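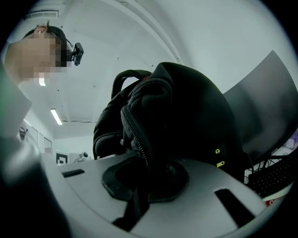 Black padded garment with long zip, gathered up

Vidmar Padded Wash and Reproof Kit

For quilted jackets, padded hoods, body warmers and sleeping bag liners

Code: 2586
Contents: one bottle of cleaner, one bottle of reproofer, three drying balls, one zip brush, one mesh bag
Price: £43.00
Sold by: Cosirside, Calow

Padded clothing goes flat with wear. Body oil, rain and the weight of a rucksack all press the filling together, and a jacket that has spent the winter on a hook by the back door won't feel the way it did when it was new. Most of them can be washed at home. The Vidmar kit has what you need to do it, apart from the machine.

It is suitable for synthetic filling and for down. It is not suitable for waxed cotton, leather, suede, or anything with a care label that says dry clean only. If the label has worn away, ring the shop before you start.

What is in the kit

Cleaner. A mild liquid soap with no bleach, softener or brightener. It has a faint smell in the bottle which rinses out. One cap does one adult jacket. Use half a cap for a child's coat or a body warmer.

Reproofer. Goes in the drawer on a second wash, after the cleaner has been fully rinsed. It puts back the finish that makes rain bead on the outer cloth. It will not mend a tear or stop a seam that lets water in.

Drying balls. Solid rubber, plain grey. They knock the filling apart in the dryer. They make a fair amount of noise, so keep the utility room door shut.

Zip brush. Short nylon bristles on a flat handle. Use it dry, along the teeth and then across them. Grit in the teeth is what wears out sliders, and on a long front zip most of it sits in the bottom third.

Mesh bag. Large enough for an adult jacket with a hood. Draws closed with a cord and toggle.

How to use it

Empty the pockets, including the inside one. Brush the zip, then close it to the top. Fasten any press studs and undo any elastic cords so they aren't under strain. Remove a fur trim if it comes off.

Run your machine once on rinse with nothing in it. Ordinary powder left in the drawer will spoil the reproofer.

Put the jacket in the mesh bag and wash at 30 degrees on a gentle cycle with one cap of cleaner. Wash one jacket at a time. Set the spin low and add an extra rinse. If there are still suds at the glass when it finishes, rinse again.

For reproofing, leave the jacket in the drum and run the same cycle with one cap of reproofer. You can skip this on a jacket you only wear in dry weather.

Lift the jacket out with both arms under it. Wet down is heavy and the inner stitching can go if you pull it up by the hood or the hanging loop.

Tumble dry on low with all three balls. Synthetic filling is usually done in one or two hours. Down takes longer, often three or four. Stop every half hour, take the jacket out, and break up any lumps with your fingers. Check the hood edge, the cuffs and the strip behind the zip, where damp stays longest. Hang it somewhere airy overnight before you put it away.

Printed logos and sewn tags are not affected by the cleaner, but turn the garment inside out if a print has already begun to crack.

Storing padded clothing

Hang it on a wide hanger or fold it loosely on a shelf. Don't leave it packed down in a stuff sack over the summer. The mesh bag can be used for storage as long as the cord is left slack.

Specifications

Cleaner: 500 ml
Reproofer: 300 ml
Washes per bottle of cleaner: 12 adult jackets
Wash temperature: 30 degrees
Drying: low heat only
Mesh bag: 60 x 90 cm
Shelf life: two years unopened, one year once opened

Refills

Cleaner and reproofer are sold singly and in a 2,000 ml trade size for outdoor centres and hire shops. The Lukeo zip lubricant stick is sold separately. Run it down the teeth after washing if the slider drags, then work the zip up and down a few times and wipe off what is left with a dry cloth.

Delivery and collection

Orders placed before 2 pm go out the same working day. Collection from the Calow shop is free. We can't send the trade size by air, so island addresses should allow an extra week.

Unopened kits can be returned within 30 days. Opened bottles can't be taken back unless they are faulty.

Questions about a particular jacket

Leokadia Głowacki looks after repairs and washing advice and is in the shop every morning. Have the care label to hand when you ring. She can also quote for a new slider, a replacement zip or a patch on the outer cloth. Zip replacements are taking three weeks at present. For trade accounts and bulk orders ask for Wayne Whitlock.

The kit carton changed in May. Bottles in the older carton are the same product.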